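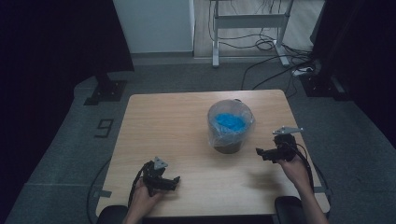
Home | Notices | Minutes | Rooms | Contact

Minutes of the Room Users' Meeting, Saltport House, March 2008

Present: Nahuel Zúñiga (chair), Harpreet Nguyen (minutes), and four users of the upstairs room.

1. Last minutes
They were read and accepted. One correction: the key deposit is 20 pounds, not 13.

2. Tables
Nahuel reported that the light wooden table is now in use. Most members like its size. Harpreet asked that the users do not drag it over the carpet, but lift it with two persons. The old folding tables were offered to Girard Hall, and we wait for their answer.

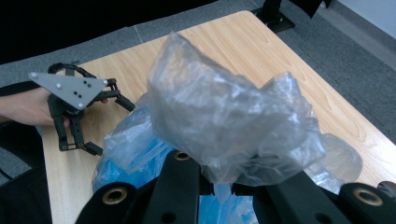

It was asked if the carpet should be cleaned before the summer. The price from Stollis is 763 pounds for the whole floor. The meeting found this too much. Nahuel will ask for a price for the upstairs room only.

3. Bin bags
The small bins must have a clear bag inside. Each group changes the bag when it leaves. New bags are in the cupboard on the landing, and the box is almost empty. Harpreet will order more from Sollari.

4. Table surface
A member proposed to oil the wood. Others were afraid of stains on papers. No decision was made, and the point goes to the April meeting.

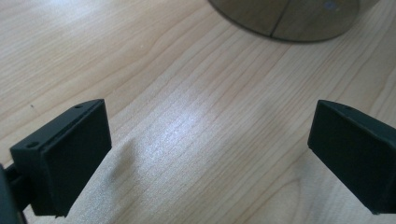

Table top, upstairs room (item 4)

5. Other matters
The window key is still missing.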